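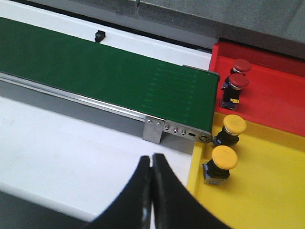
**What is a conveyor belt?**

A moving floor for stuff! It's one long loop of belt, and the two ends are glued or clipped together so it never runs out.

Inside each end there's a roller. Roller turns, belt moves, box goes for a ride. Easy. The belt has to be tight though – too loose and the roller just slips.

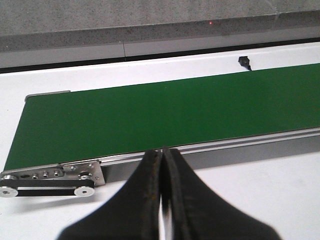
But what turns the roller? A motor, mostly. Sometimes a smaller belt joins them up, going around 2 wheels called pulleys. A timing belt has little teeth so it dosn't slide.

Try it Monday: two pencils, a strip of paper taped in a loop. Turn one pencil. Did teh other one turn too?

– Banafsheh Babaei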